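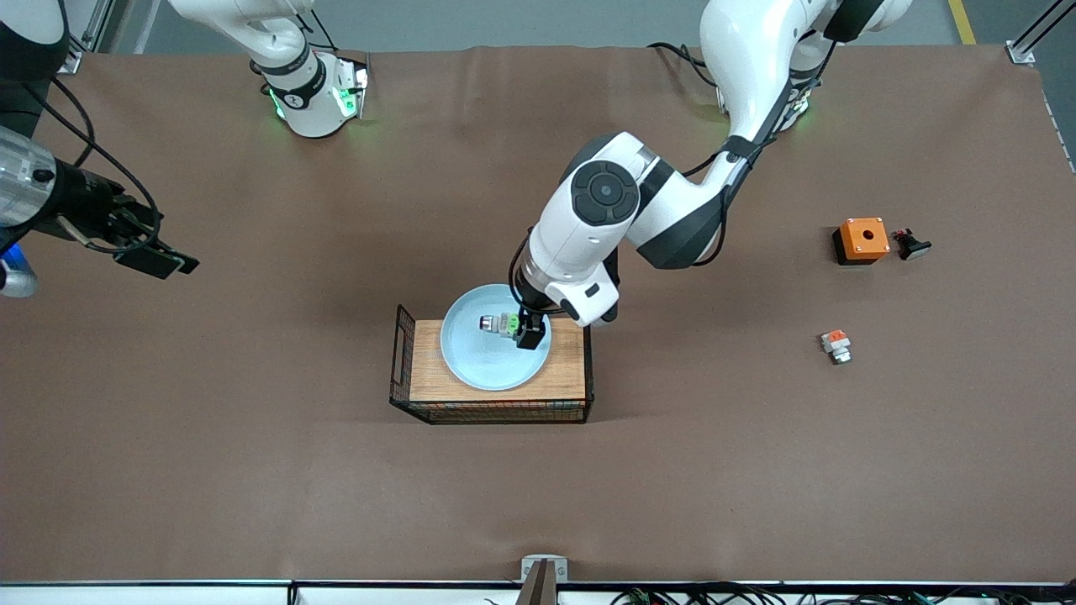
Frequently Asked Questions
Plidik Tableware Rental

Updated 2022-01-31

How far ahead should I book?
For most dinners and small parties, 15 days is enough. For weddings and other large events, please book as early as you can. Spring weekends fill up in January.

Is there a minimum order?
Yes. The minimum is 25 place settings. A place setting is one dinner plate, one side plate, one glass and a set of flatware. You can leave items out, but the price per setting stays the same.

Can I mix patterns?
Yes, as long as each pattern is ordered in full boxes. The Ziltitz line is plain stoneware and comes in four colors. The Clestetti line has a raised rim and comes in white only. Side plates from one line fit the dinner plates of the other.

Do I have to wash everything before I return it?
No. Scrape off the food, give the plates a quick rinse and put them back in the crates they came in. Please don't run the Clestetti plates through a home dishwasher – the glaze dulls with some detergents.

How long can I keep my order?
The standard rental covers 2 nights. Extra nights are charged at a daily rate, which is printed on your order form. Call us before the return date if you need more time, as the same crates may be promised to someone else.

Do you deliver?
We deliver within the city and to the towns along the river road. Drivers bring the crates to the first door on the ground floor. Stairs and elevators can be arranged for a fee, but we need to know when you book.

Can I pick up my order myself?
Yes, from the Chung Street warehouse. Use the side entrance and bring your order number. A full set of crates will not fit in a small car, so check the crate sizes on your confirmation first.

What if something breaks?
Each order includes a small allowance for breakage. Past that, you pay the replacement price listed for the item. Keep broken pieces in the bag provided so we can count them. Chips on the rim count as breakage, but light knife marks do not.

Can I change my order after I've paid?
You can add items at any time if we have them in stock. You can remove items up to a week before delivery. After that, the order is final.

Do you rent tablecloths?
Not at present. We do rent cake stands, water pitchers and serving bowls – ask for the separate price list.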